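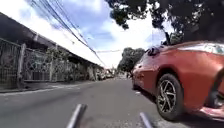

**Street Robotics Section – Camera and Controller Trials**

Dear colleagues,

Further to the message quoted below, the section has now compared the two candidate cameras, the Polidar and the Gromov, on the street route.

> Ximena Villalba wrote:
>
> Could the section please confirm which camera is to be fitted before the February order? We also need to know whether the low mount is acceptable, as parts of the robot's front body show at the bottom of the picture.

1. **Low mount.** The mount is acceptable. The two front posts take up little of the view, and the road between them remains visible. They should be masked in the controller settings before any obstacle test.

2. **Close passes.** Parked vehicles are the harder case. A glossy reddish-orange car at very close range carries both pale highlights and deep shade, and the distant street fades into glare. The Polidar lost the far kerb in 20 of 123 passes; the Gromov lost it in 23.

3. **Road surface.** Pale repair patches and cracked asphalt should be labelled as drivable. The Grerkico controller at first treated such patches as raised edges and slowed down. The threshold has been changed and the route will be repeated on Saturday.

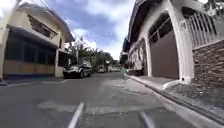
4. **Recommendation.** The section proposes the Polidar, with the Grerkico controller retained. The difference between the cameras is small – members who prefer the Gromov are invited to state their reasons on this list.

5. **Outstanding matters.** The Stankevičius arm will not be fitted until the camera order is settled. A set of 2,000 labelled stills is to be shared with list members on request.

Comments should be sent to the list and not to individual members of the section.

Yours faithfully,

Baiba Butkienė
Street Robotics Section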